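Grevley workshop gives its hand-held grippers a fixed service day

The technical team at Grevley has changed the way it looks after the hand-held grippers used for recording tasks at the round table.

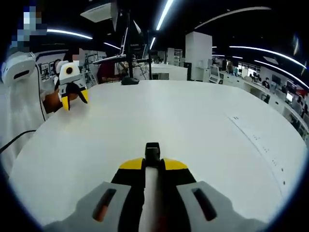
What is checked, and when

Until this autumn the grippers were repaired only when an operator complained. Now each one is taken out of use after 24 hours of recording and goes to the bench for a check. The new rule was announced on 30/09/2020 and is valid for all the grippers in the Kavotden project.

Rebecca Mancuso, who is responsible for the equipment, explained that most of the faults were small and came slowly. "A finger tip becomes a little loose, and the operator gets used to it," she said. "Then we look at the recordings and see that the two fingers do not close at the same place. By that moment we have already lost a good part of the work."

The check has nine points and begins with the yellow tips. The technician closes the gripper on a thin strip of paper and pulls. If the paper comes out easily, the tips are replaced, always as a pair. After this the fingers are opened and closed slowly by hand, and the technician feels for any place where the movement becomes heavy. The slots in the pads are cleaned with a dry brush. Oil is not permitted there, as it collected dust during the first months and made the movement worse.

The cables are next. Every connector is unplugged, looked at under a lamp and plugged in again. The cable is then bent gently along its whole length while a second person watches the signal on a monitor. Two cables have been changed this way already, although their operators had not noticed any problem.

The longest part is the calibration. Both grippers of a pair are put in the same holder and opened to the same width, and the values are written in the log. If they do not agree, the zero position is set again and the measurement is repeated from the beginning. A gripper that fails a second time does not go back to the table. It is sent to Hervieu, the workshop that makes the fingers.

Costs and spare parts

The team has spent 3,815 euros on spare parts for the new routine, mostly on tips, springs and cables. The parts are kept in a drawer beside the service bench, and the person who takes the last of any kind must write it on the order list the same day.

Hazel Yazzie, one of the operators, said she was at first not happy to give her gripper away in the middle of a task series. "You know your own tool, and the other one feels strange in the hand — but after the service they are more similar than before," she said. She would like the log to be readable also from the recording stations, so that operators can see when the next check is coming.

This wish will be discussed in October with Flunum, the company that supplies the log software. The limit of 24 hours will be looked at in the same meeting. Ms Mancuso does not exclude a longer interval for the cables, but the tips will stay as they are now.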